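Tournament Room Walk-Through, Stavik Rec Center
Safety checklist with my comments
December, before the Trisness winter cup

Okay, same drill as last year. I go around the room with the sheet, mark each line OK, FIX or WATCH, and write whatever comes to mind next to it. Mulugeta Admasu wanted the comments kept in when this gets posted, so you get the comments. If you're setting up a game room of your own, take the list and toss the parts that don't fit.

Setup: 24 console stations, the row of Remeck arcade cabinets against the back wall, a desk for the casters, and the snack table that keeps creeping closer to the power strips.

DOORS AND FLOOR

1. Both exits open all the way, nothing stored in front of them. FIX
The side door was fine. The back door had a stack of folding chairs leaning on it, and you could get it open maybe far enough for a skinny teenager. Chairs are going in the hall closet and they are staying in the hall closet!

2. Exit signs lit. OK

3. Aisles wide enough for a wheelchair, chairs pulled out. WATCH
Fine with empty seats. Once people are sitting there with backpacks behind them it gets tight, especially between the second and third rows. Bags go under the tables this year. Sosina Woldemariam is making signs.

4. Carpet edges flat. FIX
The strip by the casters' desk is curling up again. I taped it, but I've taped it before, so somebody please look at getting that piece replaced.

5. Cables crossing a walkway are under covers. OK
We have enough rubber covers for once. Évan Fleury brought the long ones from his old club and they are so much better than what we had (heavier, and they don't slide when you step on the edge).

POWER

6. Load on each wall circuit added up and written on the panel sheet. OK
The worst circuit is the one feeding the front stations and the projector. I got 2,073 watts on it with everything running and a match loaded up, and the electrician's note says that one shouldn't go over 2,380 for a whole day. So we're under, but please, please don't plug the popcorn machine in there. You know who you are.

7. No power strip plugged into another power strip. FIX
Found one under station 13. Of course. I moved it to the wall and put a tag on it.

8. Cords free of nicks, pinches and crushed spots. WATCH
I ran every cord through my hand. Two monitor cords got pulled and thrown out. One controller charging cord has a kink near the plug that I don't love, so it goes in the spares box with a note and only gets used if we're desperate.

9. Plugs sit snug in the outlets. OK
The outlet by the window used to be loose. It got swapped over the summer and it grips fine now.

10. Drinks table at least one full table away from anything with a plug. FIX
See above about creeping. I moved it. I put tape on the floor. We'll see how long it lasts.

SCREENS AND STATIONS

11. Monitors stable on their stands, tables don't rock. WATCH
Station 5's table rocks. A folded bit of cardboard fixed it for today, and I've asked Tekle Tesfamariam if he has one of those screw-in feet in the right size.

12. Projector mount tight, safety cable clipped. OK
Had to get on the ladder for this and I am not a ladder person, so Amanuel Ayele held it and then took over when I got to the second-to-top step. Clip is on. Screws are tight.

13. Chairs checked for cracked bases. FIX
One of the rolling chairs has a crack right where the post meets the base. Out it went. I'd like everyone helping on the night to flip chairs over when they stack them and take two seconds to look. A cracked base under a kid who is leaning back and yelling about an offside call is how we end up filling in the other kind of form.

ARCADE CABINETS
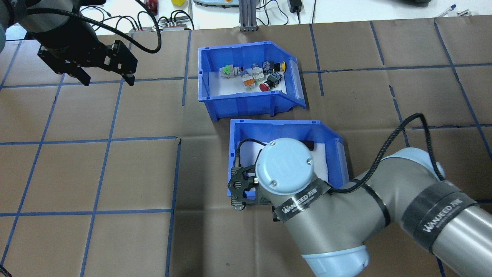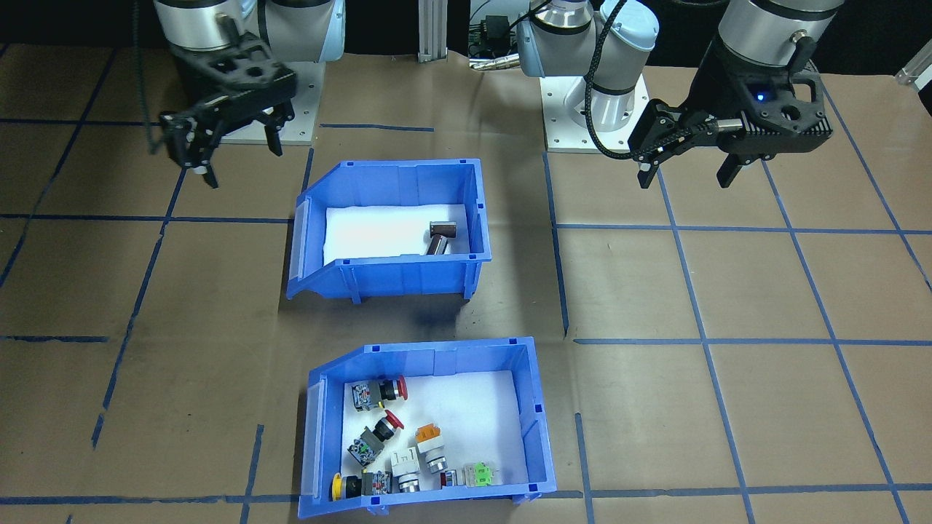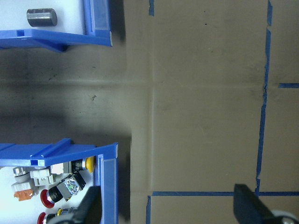
Cabinets always take me the longest, and this year I gave them their own block of time so I wouldn't be rushing through the button panels at closing. The rule is power off, plug out and lying on the floor where I can see it before a panel gets opened. Then everything that comes out goes in a container, never on top of the cabinet and never in a pocket. I'm a big fan of blue bins with white paper in the bottom, where the black switches show up as soon as you look down. Put the same switch on a brown table and you'll be hunting for it with a flashlight (ask me how I know). One bin per cabinet, don't mix them, and don't close the panel until you've looked in the bin one last time.

14. Back panels locked. FIX
Third cabinet from the left had the key in it. Just sitting in the lock! Key is now in the office.

15. Cabinets level, and they don't tip with a good shove. OK
I shoved them all. Amanuel shoved them harder. Good.

16. Buttons return when pressed, no broken plastic rims. FIX
The "shoot" button on the hockey cabinet is cracked along one side and the edge is sharp enough to catch a thumb. Swapped with one from spares. The start button on the racing one is slow coming back up, but it's smooth and it works, so I left it.

17. Joystick shafts tight, ball tops screwed down. WATCH
Two ball tops spin. I snugged them up and they'll spin again by mid-afternoon, they always do. Check at lunch.

18. Vents clear, fans turning. WATCH
So much dust. I vacuumed the backs and you could hear the difference on the oldest one. It still gets warm on the top left after an hour, so it's pulled out from the wall another hand's width. Don't push it back in to make the row look nice.

19. Coin doors shut, no sharp corners. OK
We're on free play, so the coin slots are taped over.

PEOPLE STUFF

20. First aid kit stocked and easy to find. FIX
No bandages in the small size, and the cold pack was already used. Sosina is picking up both. The kit lives at the check-in desk and there's a green card on the wall over it.

21. Fire extinguisher gauge in the green, tag current. OK
Both of them.

22. Flashing-light notice posted at the door and at check-in. OK
The Trisness goal replay has that strobe thing and you can turn it off under display settings. Please turn it off on every station when you boot it up. I did the first two rows and then my ride came.

23. Volume check at the casters' desk and the front row. WATCH
Front row was loud enough that I had to raise my voice to talk to someone next to me. Évan is going to angle the speakers up and bring the crowd noise down a notch. If you're working the front row all day, grab earplugs from check-in.

24. Someone named for each exit. OK
Mulugeta has the side door, Tekle has the back. If either of you needs a break, hand it to a person and say it out loud to them. Don't just wander off to get nachos.

STILL OPEN AT THE END OF THE WALK

Carpet strip by the casters' desk (taped, needs a real repair)
Table foot for station 5
Bandages and cold pack
Strobe setting, third row and back
Speaker angle
Ball tops, recheck at lunch

I'll be in before doors with the same sheet and a pen that works this time. If you fix something off the open list before then, write your initials next to it on the copy taped inside the office door, and if you find something that isn't on here at all, add it at the bottom. Shi says there's room for more lines on the next printing but only if I quit writing so much after each one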